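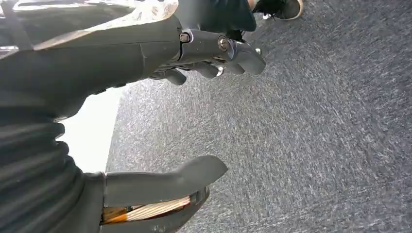 Robotic hand over the grey speckled carpet

Lists > Otthorpe Investors' Circle > Archive > February

Subject: Re: Re: the Punduren trust, selling or not?

Remo, all,

Quick one, on a train and the signal goes at the tunnel. Will try to answer properly but no promises.

Remo Brunner wrote:
> I have held Punduren since it listed and I am getting tired of it. The
> discount was 9 per cent when I last looked and the price has gone nowhere
> while everything in the papers is going up. My feeling is the market is
> telling us something and we are too stubborn to hear it. Kamolrat is
> cheaper to own, it pays quarterly, and the manager writes a letter you can
> understand. Can anybody give me a reason to stay? Mabli, you were the one
> who talked me into it.
>
> Also does anyone know if Treltmont still charge for a switch or is it two
> separate deals?

Guilty, I did. Still hold mine, so at least we're sulking together.

Treltmont first as it's easy. Two deals. You sell, you wait, you buy, and they take their 9 pounds each way. Rang them last month over something else and asked. Not the end of the world but if you're only moving 400 pounds' worth to "try it out" as you said at the last meeting, please don't, the charges eat a silly chunk of it. Either move a proper amount or leave it be.
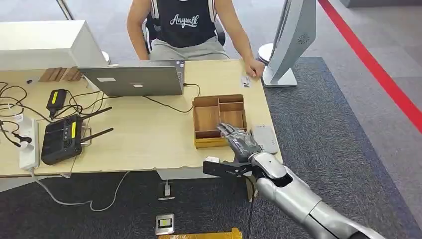

Now the discount. It bothers me less than it bothers you. I bought on a discount, I expect to look at one most mornings. What I don't like is the borrowing. Page 197 of the annual report, right at the back in the notes, small print, they've rolled the loan over and the new rate is a good bit higher than the old one. Not a word about it in the chairman's bit at the front. That to me is a better reason to sell than a dull share price. Read that page before you do anyting.

Kamolrat: yes it pays quarterly. But have a look where the payments come from, last two were partly out of reserves. Fine for a while. I've no idea how long a while is. And a readable letter is nice but I've lost money with some lovely writers.

What I'm doing, for what its worth - nothing until the half-year numbers. If the income doesn't cover the new interest I'll sell half and sit in cash, grumbling. Market feels odd to me, everybody nervous and everybody buying. I can't make sense of it so I'd sooner be slow.

Not advice, usual thing, you know your own tax position and I don't.

Can someone bring the paper copy of the report to the next one? Mine has tea on it.

Got to change trains
Mabli Rowlands

Recent in this list
Punduren half-year results, when are they due?
Re: Dividend reserves, a plain guide
Treltmont paper statements stopping
Re: Is anyone still holding gilts?
Otthorpe meeting, room and start time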